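About the Garside Workshop

The Garside Workshop is a shared facility for residents who build robots at home. It was founded by Glenys Dawber and Graham Catterall and has 29 members.

Our Work

Members construct their own arms at the benches or in their garages. Each design is also tried in simulation, where the arm practices handling small objects.
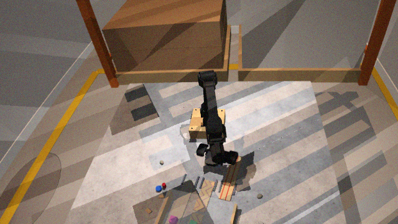
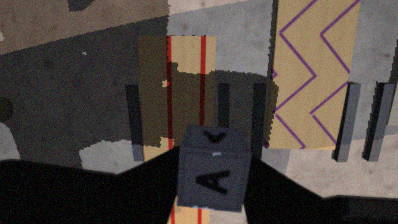

Membership

Applications open each February and are reviewed by Kausar Sial. New members complete 3 evening sessions on wiring and tool safety before using the shared benches.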